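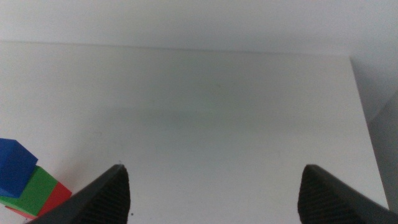

White tops show everything and should be left to showrooms, a reader commented under the March desk comparison, adding that no coating had yet changed this in daily use. The comment is fair as far as it goes. A white top does show everything. Small things stand out on it, colored blocks and a dark speck alike, and for certain kinds of work that counts in its favor. Whether the coating holds up is a separate matter and takes longer to answer.

Sastura work table, white top, long-term review
31 December 2022

The Sastura is a plain rectangular work table sold by Declercq in two widths and three top colors. The one reviewed is the narrower width in white, bought at the regular price from the Lindton store and used for 11 months as a general bench: sorting, light assembly, paperwork, packing small parcels. It was not supplied by the manufacturer.

Dimensions

The catalog gives the width as 1200 mm. Measured with a steel rule along the rear edge, the top is 1193 mm wide. The difference is within the tolerance printed on the last page of the assembly sheet, but it is not mentioned on the product page, and anyone planning to butt two tables together between fixed walls should use the measured figure. Depth matched the catalog. Height depends on how far the feet are screwed out, and the catalog height assumes they are screwed fully in.

The long edges are straight. A straightedge laid along the front and then the rear showed no gap worth recording. Across the top, corner to corner, there was a shallow low spot near the middle at delivery. It had not changed at the end of the test period. A sheet of paper will slide under the straightedge at that point and a piece of card will not. For writing, sorting and ordinary assembly this is irrelevant. For checking the flatness of other parts, use a surface plate.

Top surface

The coating is called Silari in the literature, with no further explanation of what it is. In use it behaves like a hard matte lacquer. Pencil comes off with a dry eraser. Ballpoint comes off with dish soap if it is dealt with the same day, and leaves a faint gray line if left over a weekend. Permanent marker needs alcohol. Alcohol did no visible harm to the coating in repeated spot tests near the rear corner. Acetone did: it left a patch with a different sheen, small but permanent, and the care leaflet does warn against it.

Resistance to scratching is good against plastic and wood, fair against aluminum, and poor against the unglazed foot of a ceramic mug. The mug is the worst offender in most households and the leaflet does not mention it. Aluminum tends to leave gray rub marks which look like scratches and are not. A damp melamine sponge takes them off. Use it lightly, as it also polishes, and a polished area on a matte top is as visible as the mark was.

Glare is low. With a ceiling fixture directly overhead there is a soft bright area and no hard reflection. With a desk lamp set low at the side, every crumb throws a shadow. That is convenient when hunting for a dropped screw and less so the rest of the time. Against a pale wall the rear edge is harder to judge than it would be on a dark top, and it is possible to push a light-colored part off the back without noticing if the table stands a little away from the wall. A strip of dark tape along the rear edge solves this and peels off cleanly.

Cleaning interval depends on tolerance. Wiped daily with a damp microfiber cloth, the top looks new. Wiped weekly, it looks used by the middle of the week.

Frame and legs

There are 4 legs, each fixed by a plate to the underside. The bolts go into threaded inserts, which is the correct way to do it and allows the table to be taken apart and put back together more than once. This was done twice during the review for moves between rooms. The inserts held and no thread was damaged.

Stiffness is acceptable. Pushing sideways at one end produces a small movement that stops when the push stops. Pushing front to back produces less. After the first month the leg bolts took another part turn with the supplied key, and after that they stayed tight. A sewing machine at full speed would probably be too much for it. A small vise clamped at a corner was fine for filing and not for sawing.

The adjustable feet are the weakest component. The thread is coarse, there is no lock nut, and if the table is dragged the feet turn. Lift it when moving it. Replacement feet with a lock nut are a cheap item at any hardware store, but check the thread against the original before buying.

Assembly

One person can do the assembly, except for turning the table over at the end, when a second pair of hands is needed to keep the load off the legs. The sheet shows the leg plates in the wrong orientation in the second drawing and in the right orientation in the third. Follow the third. The key in the bag is soft and had started to round by the last leg. Use a proper one.

Packaging was adequate. The corners had thick card protectors, and the face of the top was covered by a film that should be removed before the table goes into a warm room. Left on for a day in the sun, it comes off in strips.

Odor

Slight on opening, gone within 3 days with a window open.

Points against

The stated width is not the real width. The feet need replacing or careful handling. There is no cable opening and no provision for one, and drilling the top voids the warranty. Declercq lists a touch-up pen for the white finish, which was out of stock at Lindton on each visit and is a shade too blue in the sample shown at the counter.

Points in favor

The edges are straight, the inserts are sound, and the coating has outlasted the one on the previous Declercq table by a clear margin. After the full test period the working area in front shows two fine scratches visible under the side lamp and none visible under the ceiling light. The acetone patch was self-inflicted.

Recommended for desk work, sorting and light assembly. For anything involving solvents or hot tools, add a mat or choose the gray top, which has the same coating and hides more. Keep the leaflet, which has the part number for the bolts.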